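mug week, and other news from the Malby robot club

Posted Fri 12 March

Quick one tonight, I have to be up at dumb o'clock. But I promised Dineo I'd write up where the mug thing is at before we all forget who said what.

So. Mugs. The task for the Hedton student meet is "tidy a table of mugs onto a shelf," two arms, no human hands once the clock starts. Sounds easy. I said it was easy, out loud, in front of everybody, back in the fall. Sombat still brings it up.

Most of the trouble is handles. A gripper that's fine with a handle pointing at it gets very confused when the same handle is tucked around the back. And then there's colors and patterns, shiny glaze, all of it. So the rule now is bring whatever mug you've got at home, uglier the better, and put it down any old way.

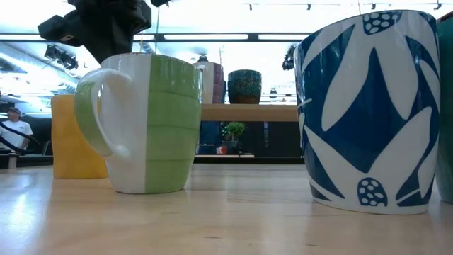

Mugs waiting their turn. The leafy blue one is my favorite.

Yuto is doing the grasping side and I'm on the shelf side, meaning where a mug goes once you've got it. We argued for most of an evening over whether the arms should each own half the table. He says yes, simple, no crashes. I say then what happens when everything lands on one side?? We're going with his way for now. I wrote my objection on the whiteboard and drew a box around it so it counts.

Rattana got us a script that logs every try, so at least we stop going by gut feeling. Best streak so far is 9 clean placements in a row, then it all went to pieces on number ten and we went home. The log says the right arm was late. The log doesn't say why. That's next week's problem.

Stuff I keep forgetting, so it's going here:

reset the arms to the home pose BEFORE you move the mugs, not after
shelf goes back to the pencil marks every time
don't save over somebody elses settings file (sorry Steinar)
write down which mugs you used
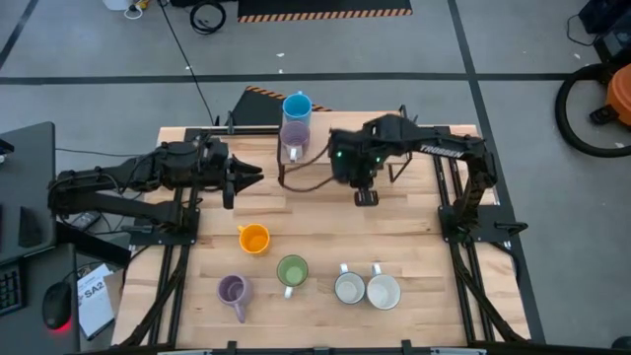 Anyway the other half of the work is getting both arms to agree on timing. Right now they take turns, very polite, and it's slow. At Hedton you get 11 minutes for the whole run and at our speed that's cutting it close. Steinar wants to let them overlap as long as they stay out of the middle. I like it, I'm just scared of it. We'll try it at half speed first with somebody parked next to the stop button.

Also we still need a team name. The form wants one and "Malby Mugs" is winning by default, which I hate. Suggestions in the comments pls. Dineo has the form, it goes in with the parts list, and the actual meet isn't untill July so there's time, but you know how we are.

If you're coming next week bring a mug. Weird handle is a bonus. Square mug, even better, Yuto doesn't think it'll work and I want to see his face.

Ok bed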